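Kornton Sky and Space Forum
Board: Missions and probes
Topic: Baltach orbiter, is the silence normal or should we worry?

baltic_owl
Good evening to all. English is not my first language, so please be patient with me. I follow the Baltach orbiter since launch, and I am a little worried. The team wrote in November that the craft went into safe mode, and after this the updates became very short. The last one says only that "contact is limited". What does limited mean? Does the spacecraft answer or does it not answer?

I understand that a safe mode is not a catastrophe. The craft points its panels to the Sun, switches off the instruments and waits for orders. But I have never seen one that lasted for such a long time. Is there someone here who has experience with this?

perigee_pete
Limited usually means carrier only. They can hear that the transmitter is on, but there is no telemetry on the signal, or so little that you can't do much with it. I wouldn't panic. Long safe modes happen, and the teams get cautious because one bad command can finish the job.

greywater
I'll be the miserable one then. Carrier only for this long is not caution, it's a dead computer with a live radio. I give it until summer before they hold the farewell press conference.

perigee_pete
You said the same about the Mokilau lander and it ran for another 18 months.

greywater
And then it died, so I was right in the end.

baltic_owl
Thank you both. Greywater, I hope very much that you are wrong, but I prefer an open opinion to a polite one.

I have one more question. In the old update they mention that the main computer "was restarted from the second side". Does this mean that there are two complete computers on board, or one computer with two memories? I read both versions in different places and I cannot decide which is correct.

tin_can_alley
Two sides normally means two full sets, A and B, each with its own processor and memory. You run on one and keep the other cold. When something goes wrong on A, the fault protection swaps you to B and you wake up in safe mode. There are missions that do it with shared memory, so check the design paper if you can find it. I only found the abstract.

And don't imagine anything fast. The processors they fly are years behind what is in an ordinary office computer, on purpose. Radiation flips bits, and a big slow chip copes with it far better than a small quick one. 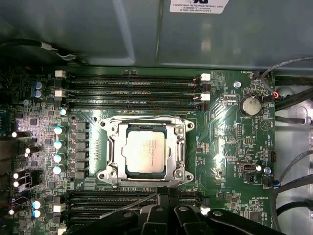 Moncrieff, February 2024

I have been at the public evening of the observatory, and I promised to write here what I heard. I made notes, but they are in my own language, so please forgive me if some technical word is wrong.

The speaker works with the ground antennas and not with the spacecraft itself, and she repeated this several times. She said that the carrier signal is stable and that its frequency moves as expected, so the orbit is well known. The craft is also turning slowly, which they see because the signal becomes stronger and weaker in a regular way. Each cycle takes 18 minutes. If the turning continues like this, the big antenna will look better towards the Earth later in the spring, and they plan to send the commands then, at the lowest possible data rate.

In the questions I asked about the two sides. She answered that there are two complete computers - so tin_can_alley was correct - but the team does not know at this moment which one is in use. For this reason each command must be sent in two versions.

The hall was full and the coffee was finished before I arrived.
baltic_owl

perigee_pete
Great report, thank you. The 18 minutes is new, I haven't seen it written anywhere else. A slow turn like that would fit with the wheels being off.

greywater
Or with a leaking thruster.

tin_can_alley
A leak would speed it up over time. Did she say if the period is changing?

baltic_owl
She did not say it, and I am sorry that I did not ask. I can write to the observatory, they gave an address for questions.

greywater
Please do. If it's steady I'll take back the part about the press conference. Not the part about the computer.

newmoon9
Joining from the beginners board. Why don't they just send the restart command over and over, 1000 times if needed? It can't cost much.

perigee_pete
Antenna time costs plenty, and other missions are queueing for the same dish. They get 9 hours a week for this one, if I read the schedule right. Also a restart in the wrong attitude could drain the battery.

newmoon9
OK, makes sense. I thought the dish was only theirs.

baltic_owl
I have sent the letter this morning with the question about the period. When an answer comes I will put it in this same topic, so please do not close it.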